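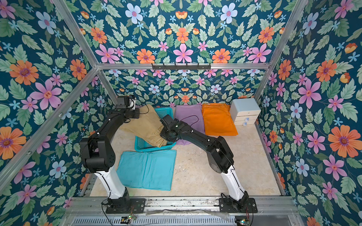
Figure 1. The sorting corner: mesh basket with khaki trousers, folded items, hook rack and drawer unit.

Sorting and Storing Household Laundry in a Small Space
Project report, Domestic Design module
Submitted by Hatice Özkan
Supervisor: Alun Phillips

1. Introduction

The project considered how clean laundry is handled between the drying rack and the wardrobe in homes where no separate utility room is available. Students living in the Skovholm residence reported that clean garments were often left in the basket for several days and worn directly from it. The aim was to establish whether a small, fixed corner with a clear place for each kind of item would shorten the time that clothing remained unfolded.

The work was carried out over 4 weeks in July. It follows an earlier study by the Kozan group, which dealt with washing and drying only and made no recommendations on folding.

2. Arrangement of the corner

The corner was planned for a floor area that could be reached without walking. The teal mesh basket was placed to the middle left, with the folding area in front of it and to its right. A plastic mesh basket was preferred to a closed box for its light weight and for the passage of air through the sides. A small white drawer unit was set in the back right corner for socks, cloths and other small articles. The rack on the crossbar at the back carries five small hooks and was intended for belts and light bags.

The walls were lined with floral panels on a dark teal background. This was a decision made with the residents, several of whom had described their existing laundry areas as unpleasant. Pale folded items show up well against the dark panels. The floor is beige and speckled, and khaki clothing is less easily noticed on it – a point to which the report returns in Section 4.

3. Method

Each session began with a mixed load of 18 items in the basket. Participants were asked to take out one item at a time, fold it and lay it on the floor beside the basket or in front of it. Small articles went directly into the drawers. Trousers were left until last, as the trial session on the first Tuesday had shown that they tended to pull other garments out with them.

Items were grouped by type and kept in separate places so that one pile could be carried away without disturbing the next. Figure 1 shows the folded lavender cloth and the folded orange garment to the right of the basket, with the turquoise cloth folded flat in the foreground and the khaki trousers over the rim.

Participants completed a short form after each session. The Colard folding guide was made available to all of them, although its use was optional.

4. Results and discussion

Most participants finished the load in a single session and reported that the fixed position of the basket was helpful. The drawer unit was used more than expected. The hooks were used less, and 2 participants stated that they had forgotten them altogether.

Trousers remained the slowest item. Long legs caught on the rim of the basket, and some participants preferred to lift the whole garment clear and begin again on the floor. The similarity in colour between khaki fabric and the floor was mentioned in the comments, and a plain dark mat would be a simple remedy.

Folding at floor level was acceptable for short periods only. Participants with back or knee complaints asked for a raised surface, and the Claltport shelf considered at the planning stage should be reconsidered for this purpose.

5. Recommendations

It is recommended that the basket and the drawer unit be retained in their present positions and that the folding surface be raised to table height. The hook rack should be moved closer to the basket. A further trial with bed linen is proposed – large items were excluded from the present study for lack of space.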